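Talk notes: Why Your Wallpaper Looks Wrong
Prendlow Decorating Evening, 27 Feb 2020
Running time 40 min including questions. Do not let it reach 50 again.

1. Opening (stand still, don't hold the coffee)
Hello, thank Akua Sowah for having me back. Mention that last time I spoke for 11 minutes about paste and people stayed in their seats, possibly out of shock.
Ask who has papered a room. Ask who has papered a room with a spouse. Wait for the laugh. If there isn't one, go straight to 2.

2. What a repeat is
Every patterned paper comes off a roller or a screen of a fixed size. The distance before the motif comes round again is the repeat. It's printed on the label, in small type, next to the symbols that look like laundry instructions.
Straight match: motif lines up straight across the seam.
Drop match: the next strip slides down half a repeat. Looks richer, eats paper.
Random match: stripes, grasscloth, people with dinner plans.
Pass round the Corkberg offcuts here. Get them back this time.

3. Where the money goes
Story of the Hondance house. Tall stairwell, big drop match, client bought by square footage and was sure the salesman was padding the order. We ran short on the last wall. The new rolls came from a different batch and were a different green. Not very different - just different enough to be the only thing anyone saw on the way to bed.
Lesson: add one full repeat to every strip before you divide. Check batch numbers in the store, with your glasses on.
If someone asks about returns: stores take back sealed rolls, mostly. I have a closet that says otherwise.

4. Scale
The usual advice is small room, small print. I don't agree and neither did Young-sook Son, who taught me to hang paper and put cabbages the size of a hubcap in her powder room. A tiny print from across a room goes to oatmeal. A big one stays itself.
Fruit is having a moment. I have views on lemons. Keep them to one minute.
Things to check with a large motif:
- where it lands at the ceiling line (no beheaded birds)
- where it lands over the door
- what happens at the corners, which are never plumb, whatever the builder told you
Plumb line on every wall. Start again after every corner. Yes, every one.

5. Color at night
Take the sample home. Tape it up for a week. Look at it at 7 in the morning and again under the bulb you live with. Reds go brown, sage goes gray, cream goes the color of an old phone.
Yeon sample book is on the side table for the break. The pink page is loose, please be gentle.
Next slide: apples in raspberry and coral on a speckled cream ground, on the back and both sides. 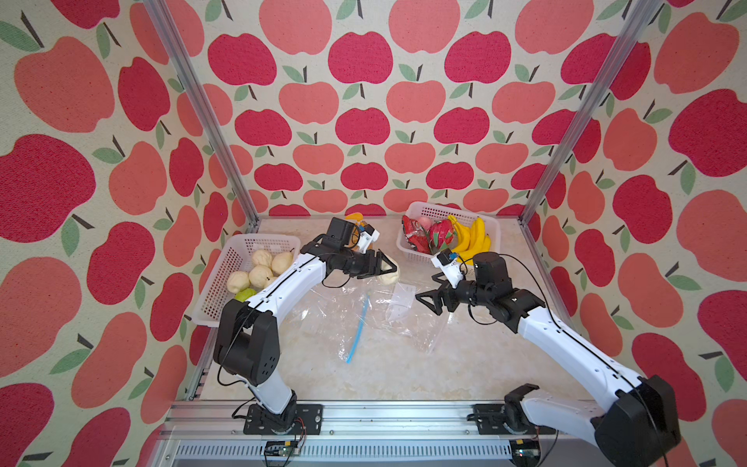

6. Questions I will get
Can you paper over paper? You can. You'll think about it every time it's humid.
Bathrooms? Vinyl, and run the fan.
Peel and stick? Count to ten. Be nice, half the room has it.
What do you have at home? Paint.

7. Wrap up
Next evening is in April, Akua has the sign-up sheet. Paste brushes are for sale at the back, cash preferred.
Remember to unplug the projector before you coil the cord.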